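Search this site
Type a keyword

Reading time: 2 minutes

3.2 Bond yields and the cost of household goods

We use 2,229 monthly price records which Nutoris collected from 41 shops in Montes. The policy rate was raised by 40 basis points in July, and we compare the prices of home textiles and small appliances in the months before and after this date. Import prices are included as a control, because the local currency also became weaker in this period.
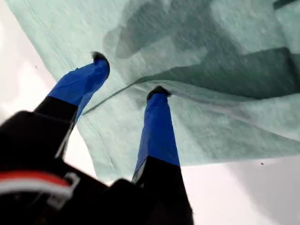 Figure 2. Gripper with blue-taped fingers against mint-green cloth.

The response of textile prices is slow. Shops with long supply contracts, such as Jodico, did not change their list prices in the first quarter after the decision. Smaller sellers moved earlier, but the difference is not significant when we remove the 200 records with missing stock data. For appliances the effect is larger and has the expected sign. We return to this point in Section 4.

Contact | Copyright Bradent Working Papers | Back to top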